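Flallthorpe hand group, catch-up meeting
November 19, 2018

Present: Annunziata Gatti, Daiane Pacheco, Liliana Villa, and me (Loredana Barbieri) scribbling as usual. Britt-Marie Torvik sent apologies from Dovness, her train again!

Last time's notes were agreed, once I'd put right the spelling of Trevport (sorry, Daiane).

Where we are with the examples. Daiane has 800 grasps in the folder and I was all ready to cheer, but 100 of them have no label, so they can't go into training yet. Liliana and I will split them between us. Annunziata asked if we could guess the labels from the arm readings and we all said no rather loudly.

Wrist view. We spent most of the hour on this one, with the view up on the big screen. The thumb takes up a lot of room on the right, much more than the fingers do, and Annunziata worries the learner will miss small things tucked behind it. Daiane likes having the whole hand in view and so do I, to be fair. We also talked about glare on the tiles, and shadows, which Liliana thinks are fine as long as we get plenty of variety.

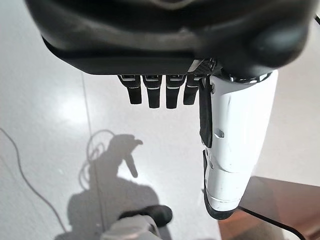
Wrist view, item 2: hand over the floor, corner of the table at lower right.

Agreed: leave the camera where it is and record 40 more grasps with the lights dimmed, then compare. Daiane to do those, me to help with resetting the objects between goes (I've promised to be quicker this time).

Cables. Liliana would like them tidied before anybody records again. Agreed, and she's kindly offered to bring clips.

Rinaldi demo. Still planned for May. Annunziata will ring them and ask what they want to see picked up, so we can collect the right sort of examples in good time.

Any other business: the kettle. Britt-Marie has a spare and will bring it next time.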